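Randomized kitchens: does my policy learn the task or only the layout?

Posted by tamarind_k in Simulation and Learning

I am training a pick-and-place policy in simulation for my master's thesis. I have 1000 demonstrations, all in one kitchen layout. In this layout the success rate is good, but when I load another kitchen the arm goes to the place where the object used to be. My setup has one side view of the arm and one view from the wrist. This is the side view:
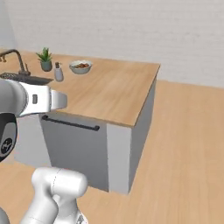
Side view, arm over the counter, bowl and soap dispenser at the back.

I have read that people solve this by changing the textures and the lights. I tried it for 40 thousand steps and the result was almost the same. Is the method wrong, or did I apply it wrongly? I use the Trekitz trainer with default settings, if this is important.

Reshma Mokoena

We had the same problem in the Arus project, so I will try to explain what helped us.

Changing textures and lights teaches the policy to ignore color. It does not teach it to ignore position. If the bowl is always at the back of the same counter, the network can solve the task with almost no looking. Please do this test first: keep the kitchen, move only the target object, and run the policy with the side camera blacked out. Then repeat with the wrist camera blacked out. In our case the side view was doing nearly all the work, and it had memorized the room.

After that we made 7 layouts and divided the same number of demonstrations between them. We also dropped the side view at random during training, so the policy was forced to use the wrist. The wrist view is much closer to what matters in the grasp: 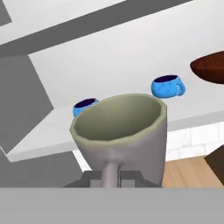
Wrist view, mug held by the handle.

With the handle between the fingers, the room behind it matters less. On kitchens not used in training, we succeeded in more than half of the trials – before, it was close to zero. I must say that pouring did not improve, and I do not know the reason.

One more thing: report the result over 3 seeds at least. Our best seed and our worst seed looked like two different methods.

pelle_grips

Just get more data. 1000 is nothing.

dlamini_fan

I disagree a little with the answer before mine. More data from the same kitchen will give you the same problem. The layout generator in Fisetti can move the sink and the counters, but check the collisions after – it sometimes puts a bowl inside a wall, and then your demonstrations are broken and you do not notice until the evaluation.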